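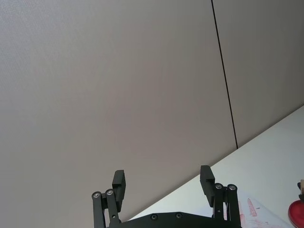 The arm at Sondside, fingers open.

Release notices left Sondside at a rate of 380 a shift. Each one needed a red mark in the lower corner. Before July the mark was made by three clerks at one counter, and the counter was where people stood to complain about the rota.

Vedaten put the arm in over a weekend. The handover sheet listed its tolerances, its service interval and the number to ring, and gave the clerks a new title: exception handlers. An exception was any sheet with a smear on it. The arm set these aside and waited up to 20 seconds for someone to press the key.

I had the early shift. Notice 3139 came back to me twice, a pallet of Flavex held for the Sproģis depot. The smear ran across the consignee line. I read the name through it, as I had done for years, and pressed accept. The arm returned it. The manual said a handler could accept a sheet but could not vouch for it.

I wrote the name again in pencil underneath and pressed the key. The fingers opened. On the far side of the partition the other two were talking, and I could not make out what about.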